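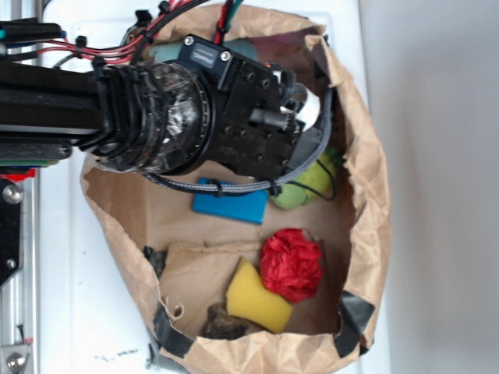 Unit 3: Packing mixed items in paper bags

Paper bags are cheap and easy to fold flat, but they crease and tear sooner than a box. This unit covers getting a bag ready and filling it with things that differ in shape and softness.

Preparing the bag

Stand the bag on a flat surface and fold the rim outward. A folded rim holds the mouth open and leaves both hands free. Check the walls and floor for tears. Black tape is on the bag shown, at the rim and on the inner wall by a torn flap. Tape is fine for practice bags - for anything that will be carried, take a new one.

Order of filling

1. Flat, firm pieces such as the blue block go on the floor of the bag.
2. Foam next. A sponge bends and will fill a gap at the side.
3. Plush toys and cloth against the walls.
4. Tissue-paper flowers last. The red one here is already crumpled, and weight on top makes it worse.

Exercise (20 minutes, in pairs)

Empty your bag, repack it in the order above, then swap with another pair. Note where the walls bulge and which item is hardest to reach.

Bring your notes on Friday. Reading: Voß, the Heltby packing notes, page 148.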